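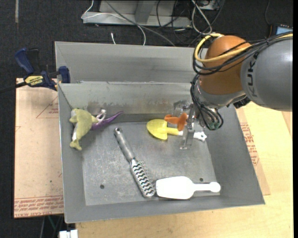
Bare steel in an unheated shop: oil, wax or paint?

Cutenden Workshop Forum > Materials and Finishes > Corrosion

mildsteel_mule
The shop is a detached block building outside Ivon, no heat, concrete slab with no vapor barrier that I can find. I keep stock and hand tools in open steel bins and drawers. Every spring I get an even brown bloom on anything uncoated. No pitting so far. Galvanized items are fine apart from a little white powder at the cut edges.

I have 14 drawers and the tops of two machines to treat. What I've tried:

Light machine oil, wiped on. Lasts six weeks, collects dust, gets on paper and cardboard.
Paste wax. Lasts longer on vertical faces, wears off wherever parts slide.
Clear lacquer from a spray can. Looked good until it chipped, then rust crept under the film.

I'm looking at Haneren, the two-stage wax film that Wihongi sells by mail. Has anyone used it on surfaces that see sliding contact? Budget isn't the main concern. I don't want to strip and recoat every year.

quillback
Used Haneren for three winters on a table saw and a set of steel shelves. On the shelves it's very good. On the saw table I reapply in August and again before the first frost. Sliding contact wears through it the same way it wears through any wax, only slower.

Surface prep matters more than the label says. Degrease with mineral spirits, scuff to 600 grit, wipe again with a clean rag, then apply the first coat thin. If it looks wet after ten minutes you've put on too much.

bolt_circle
You're treating a moisture problem with a coating. Put a hygrometer in there first. Rust bloom on clean steel mostly comes from condensation: the air warms up in the morning, the steel lags behind, and water forms on it. A slab with no barrier adds to that all day.

I'd spend the money on a dehumidifier. Mine holds the shop at 49 percent and I haven't oiled anything in years.

mildsteel_mule
I have a hygrometer. It reads in the 80s most mornings in spring. A compressor dehumidifier ices up below the temperatures I get in there, and the building leaks air at the eaves.

bolt_circle
Then use a desiccant type. They work near freezing. And seal the eaves.

quillback
Desiccant units use a lot of power. In a leaky building you're drying the county. I agree with the principle, but for 14 drawers a coating is a reasonable answer.

ferrous_reader
Two different surfaces are being discussed as if they were one. I would split the job.

Machine tops need a flat, bare, low-friction face. Wax film, reapplied on a schedule.

Drawers and bins don't need a bare face at all. Paint the outside and the walls, and put a sheet of something replaceable on the floor. Any film on the floor of a steel bin gets scraped through by the contents, and rust starts in the scratch.

If you use a liner, do not use foam or felt. Both hold water against the metal. Ribbed polyethylene is fine. Leave any drain holes open and punch the liner to match.

mildsteel_mule
Why not powder coat for the drawers? There is a shop in Ivon that will do small lots.

ferrous_reader
It works if they blast first and bake properly. The weak points are folded seams and spot-welded flanges, where powder doesn't reach and water does. Ask them to seal the seams. I had one batch done without that and every failure started at a fold.

bolt_circle
Powder coat on a drawer floor will chip the first time you drop a chuck in it. Phosphate and oil is tougher, if you can stand the smell.

quillback
Phosphate and oil is still oil. He already said it ruins his cardboard.

bolt_circle
Fair. Vapor inhibitor paper, then. Closed drawers only, it does nothing in an open bin. Change it once a year.

mildsteel_mule
Going with the split. Haneren on the machine tops, paint plus ribbed liner in the bins, inhibitor paper in the closed drawers. Can I put the wax over inhibitor residue, or does that need to come off?

quillback
Take it off. Spirits, two passes. I had the first coat go cloudy over residue and it stayed tacky for days.

pan_head
Coming in with one question. Is the Wihongi part number for the Haneren kit 858? Their site lists two kits and the pictures are the same.

quillback
858 is the small kit, both stages included. The other listing is the second stage only. I ordered that one by mistake and had to wait for the first.

mildsteel_mule
Ordered 858. Test panels first: one waxed, one painted, one bare, all on the same shelf by the north wall — that corner is the worst in the building. I'll post readings in spring.

bolt_circle
Put a fourth panel in a sealed box with desiccant. It will be the clean one.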